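Etow Tabletop Kit

Simulated pick-and-place package for a single arm with a two-finger gripper. Etow supplies the scenes, the object models and the scoring script; the customer supplies the control policy. The standard license covers 1560 episodes across 13 room layouts.

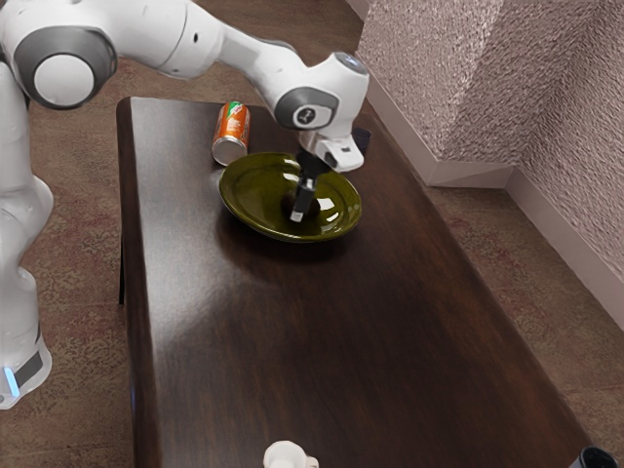
Camera views

Each episode is rendered from a room view and a close view. The close view is tight — a dark, rough-textured object against olive green can take up much of the picture, and lighting may be low.
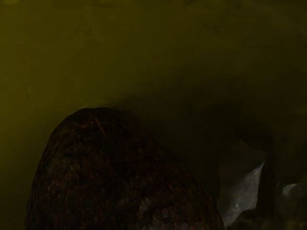
Can I add my own objects?

Meshes can be imported under the Findent license, up to 2000 per project. Mass and friction must be set by hand.

Licensing

Standard: 4 seats, updates through March. Findent: unlimited seats, mesh import, source for the scoring script. Quotes from Sewwandi Gazi at the Tirkcombe office.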